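"The bottle is a good teacher": an afternoon with the Flultov robotics club

When I came to the school in Stivstead, the club had already begun and the door was open. Cempaka Hartono was reading numbers aloud from a notebook and Gerasimos Michailidis was typing them in. They did not stop for me, so I took a chair and waited.

The club is called Flultov. It has 13 members, all in the last two years of school, and it meets after lessons until six o'clock. Their teacher is Iona Tennant, who taught physics only until the club asked her for a room.

"I said yes to a room," she told me. "Then they asked for a cupboard, then for a key. Now I am here every week and I have learned more programming than I wanted."

The project this year is called Tastetti. The task is to clear a table after a meal: a robot with two arms must pick up what lies there and put it where it belongs. In November they will show it at the Psarras meeting, where each team has five minutes at the table.

I asked Cempaka why they chose such an ordinary job.

"Because everybody in the jury has done it," she said. "If we do it badly, they will see at once. I like this. With a more complicated task you can hide a little."

Gerasimos works on the grasping. He speaks slowly and corrects himself often. "In the first month we closed the fingers with the same force for all objects. For a cup it was fine. A plastic bottle became flat, and then it was a different shape and the program did not know it any more. So we had to make the force smaller at the start and increase it in steps. I wrote six versions. The one we use is the fourth, the others were too clever."

A standing bottle is now quite easy for them, he said. A lying bottle is still the hard one. It can roll when the first finger touches it, and the hand must come low, near to the table, without pushing into it.

"We tried with one hand for a long time," said Anastasia Katsaros, who plans the movements of the arms. "Then I looked at my little brother. He takes everything with two hands. I changed the plan the same evening."

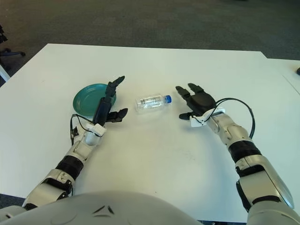
Tastetti at the table, with one hand on each side of the bottle. Photo: Flultov club

Was it so simple? Anastasia laughed. "No. Two hands means that they must arrive together. If the left is early, it pushes the bottle away from the right. We lost many afternoons with this."

Plates are the next difficulty. The rim gives the fingers something to hold, but the plate must stay level when it is lifted, and the club has not yet agreed how to do it. Cempaka wants to slide it to the edge of the table first. Gerasimos thinks this is dangerous for the plate. They discussed it in front of me for some time, politely, and Ms Tennant let them.

Every attempt goes into the notebook, also the bad ones. Cempaka wants to have 1000 lines in it before the meeting. I asked if the jury will read them.

"Maybe one page," she said. "But I will bring all of it."

When I left, Anastasia was asking for one more try before they had to lock the room.

Text: Shiuli Chowdhury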